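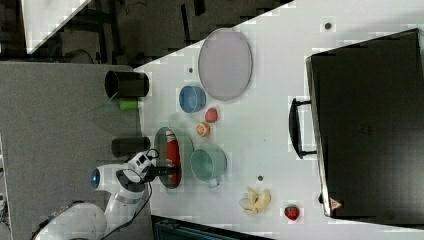 Ferberg Play Kitchen Tabletop Set

Every pretend cook needs a little of everything, and that was the thought we started from when we put this set together for our Sellent shop. There's a mug, a blue bowl and a big pale lavender plate, all in soft colors that look sweet together on a white table, and plenty to serve on them – a banana with its peel coming down, red strawberries with green tops, and of course something for the sauce lovers at your house!

What you'll find to play with

The dishes. A large plate, a small bowl, a mug with a handle and an oval green piece that younger cooks will happily use for frying, rinsing or carrying supper to the bears.

The ketchup. Our favorite, and I suspect it will be yours too. It's a soft red plush bottle with a fuzzy-edged label patch, stitched HEINZ, 1869 and TOMATO KETCHUP in slightly wobbly letters, with a little red tomato hanging from a green vine underneath.

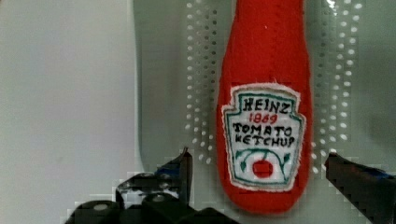

Setting it out

Give the pieces a good wide table if you can, with room left over for a toaster oven at one side. Thảo Sầm in our shop likes to put the fruit out first and let the children decide on the menu from there, which can take most of an afternoon.

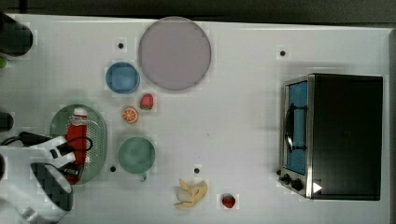 Plate, bowl, fruit and ketchup, all out on the table.

Item number: 700
Orders placed by 5 leave us the next working day.
Questions? Write to Milan De Haan at the Sellent shop.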